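Mai, 7 h 40, café à la main, et je suis déjà assis dans le salon à regarder le canapé. Oui, encore lui ! Ceux qui me lisent depuis l'appartement d'avant savent que je déplace mes meubles comme d'autres changent de chemise, mais cette fois je crois que je tiens quelque chose de bien.

## Le canapé crème

Je l'ai pris chez Wouters, modèle Traltano, en crème. Tout le monde m'a dit que c'était de la folie (le crème, avec deux enfants et un goût prononcé pour la sauce tomate), et tout le monde avait sans doute raison. N'empêche que je l'adore. Le tissu est doux, il se froisse un peu là où on s'assied, et au bout de quelques semaines il a pris cet air habité que j'attendais. J'avais peur d'un truc raide, façon salle d'attente, et pas du tout !

Côté entretien, je retire les coussins du dossier une fois par semaine, je passe l'embout étroit de l'aspirateur dans le creux entre l'assise et le dossier (on y retrouve des trésors : une gomme, des miettes de biscotte, le capuchon d'un stylo que je cherchais depuis Pâques), puis je tape les coussins et je les remets en les retournant. Pour les taches, eau tiède et savon de Marseille, on tamponne, on laisse sécher fenêtre ouverte. J'ai frotté une seule fois, le premier mois, et j'ai eu droit à une auréole qu'il a fallu reprendre sur tout le coussin.

## Et puis le panneau blanc

J'en parlais déjà la dernière fois : je voulais quelque chose de grand, de clair et de mat pour casser le côté sombre du fond de la pièce. J'ai d'abord pensé à un paravent, puis à une bibliothèque basse, puis j'ai tourné en rond pendant des jours avec mon mètre ruban. Le mur fait 226 cm entre la porte et le radiateur, ce qui élimine à peu près tout ce qui me plaisait en magasin.

C'est Bram Brouwer, mon voisin du dessus, qui m'a parlé des panneaux Viston. Il en avait monté un dans son bureau et je suis allé le voir un soir, juste cinq minutes, j'y suis resté jusqu'au dîner. Une surface toute lisse, blanche, sans brillance, et la lumière qui glisse dessus ! En fin de journée, un coin reste clair pendant que le reste tire doucement vers le gris, et je trouve ça magnifique. J'ai commandé le mien le lendemain.

Mon idée, c'est de m'en servir de séparation entre le canapé et le coin où je bricole. Rien de fixé pour l'instant : je veux pouvoir le pencher, le tourner, le rapprocher, le reculer, et vivre avec quelques jours avant de sortir la perceuse. J'ai déjà essayé 4 emplacements. Collé au bras du canapé, on se croirait dans une cabine. Trop loin, il flotte et on ne comprend plus ce qu'il fait là. Légèrement de biais, par contre, il renvoie le jour sur les coussins et la pièce paraît tout de suite plus large.

Petite note pour ceux qui voudraient tenter : sur un blanc mat, les traces de doigts se voient. Je le manipule avec des gants de coton, et un chiffon microfibre à peine humide suffit pour le reste. J'ai aussi collé des patins en feutre Hurex sous la tranche, pour épargner le parquet pendant mes essais.

Il me reste à choisir le lampadaire. J'hésite entre un pied fin derrière l'accoudoir et une lampe posée très bas, qui éclairerait le blanc par en dessous. Si vous avez un avis, je prends ! En attendant, je continue à jouer avec les deux clairs, le crème du tissu et le blanc du panneau, et je ne m'en lasse vraiment pas. 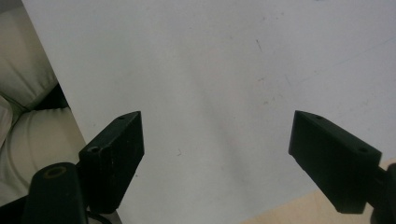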